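How to plan a budget for your first small robot arm

Mar 1, 2021

When we started putting money aside for an arm at our workshop in Tirnton, we thought the arm would be the whole bill. Oh, we had a lot to learn! I've written down the steps in the order I would take them now, and I hope they save you a few evenings with the calculator.

Step 1. Write down the job before you look at prices

Put the kettle on and describe, in plain words, what you want picked up and where it should go. Our note said "small things off a tray, next to a sink", and that one line settled the reach, the size of the gripper and how much worktop we had to give up.

Step 2. Price the arm and the gripper together

We compared 2 sellers, Gisler and Stoltlow, and only one of them had the gripper in the price. Ask each for a single written figure with fingers, cables and mounting parts included. Ours came to 1193 pounds, delivered.

Step 3. Keep a separate line for the practice items

This is the cheerful part of the budget, and the part people leave out. Choose things that differ in shape and surface, as a gripper that copes nicely with a block may struggle with something lumpy. We allowed 117 pounds for the lot, tray and toy sink included, and had a little left over (it went on cable ties).

A blue cylinder lying on its side, a green block, a small rough rock and a toy carrot make a good mixed set, and a tray with a raised rim is well worth having. Do look at a shiny one under your own lights first — the glare on a glossy red tray can be quite strong.
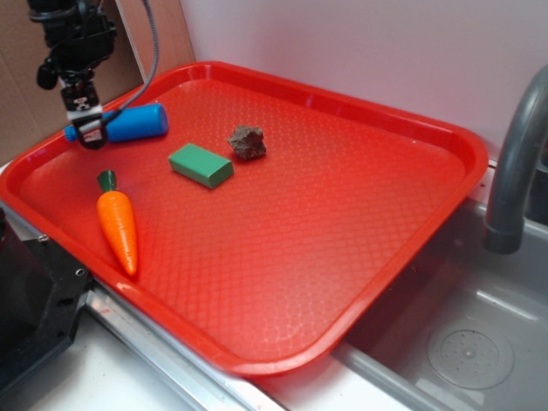

Step 4. Leave room for spares and time

Set aside enough for a second pair of fingers and a spare cable, and allow 6 weeks between ordering and first use. We named our project Skumomo, ordered in October, and were very glad of the slack when the mounting plate came in the wrong size.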